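Bekbridge Swap Shelf: your questions

Can I just turn up?
Yep! We're in the old Clolura building, up the back stairs. I open at ten and shut when my tea runs out — usually mid-afternoon.

What do you take?
Toys, puzzles, building sets, kitchen bits. I can't take car seats or anything with a frayed cord, sorry.

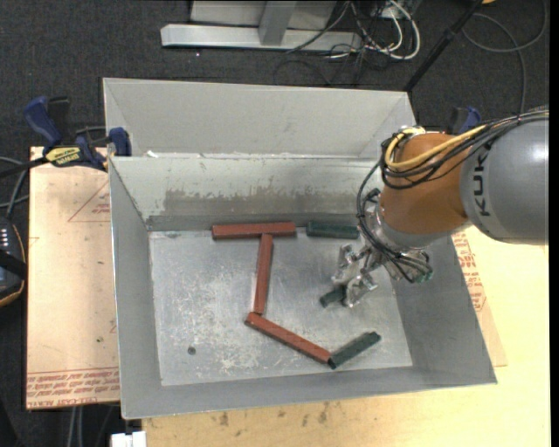

Red and green blocks in a gray metal bin.

How many things can I take home?
Three per visit. If you brought a big box in, ask me and I'll probably say yes to more.

Is there parking?
A bit, on Tehrani Street. The 56 bus from Gistumton stops right outside too.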